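Grotley restaurants asked to sign up for smaller plates, with savings still unproven

By Telma Pereyra

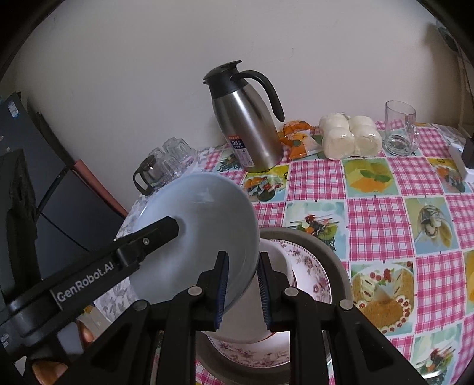 A light blue bowl over a dining table. Dish size is at the center of the Grotley plan.

Grotley wants its restaurants to serve dinner on smaller dishes, and it wants them to pay for the dishes themselves.

The town's waste office opened sign-ups on Tuesday for what it calls the Right Size Pledge. Owners who join agree to swap their large plates and bowls for smaller ones by the end of April. In return they get a window sticker and a line on the town website. The office says the change will cut the food scraped into the trash each night, and with it the town's hauling bill.

How much it will cut is harder to pin down. The figure in the town's handout, 134 pounds a week per restaurant, comes from a trial at 2 places on Yule Street last winter. One of them closed for repairs partway through. The other changed its menu in the same month, dropping the bread basket and the side of fries that used to come with every main dish.

Asked how the office could tell the plates from the fries, program manager Valentina Ulloa said the trial was "a starting point" and that more numbers would come once more kitchens joined.

"People fill what's in front of them and then they can't finish it," Ulloa said. "We think that's common sense."

It may be. But common sense doesn't set a hauling contract, and the town has already penciled the savings into next year's budget. The handout does not say how the scraps were weighed, or whether anyone weighed them on weekends, when the dining rooms are full.

There is also the matter of who sells the dishes. The pledge packet lists one supplier, Rovedetti, which is offering a starter set of bowls and plates for $460. The office says owners can buy wherever they like and that the town gets nothing from the sales. It did not explain why no other seller made the list.

For a small lunch counter, $460 is real money. For a place the size of Undema, the 158-seat dining hall by the bus station, one set would not get through the first hour of service. Its manager said she had read the packet twice and had not decided. Her customers notice portions, she said, and she expects to hear about it if the bowls shrink and the prices don't.

That part is left out of the packet too. Nothing in the pledge asks owners to charge less for a smaller serving - or even to serve less, if the cook is willing to pile it higher.

Sign-ups stay open through the end of the month. The office would not say how many restaurants have joined so far.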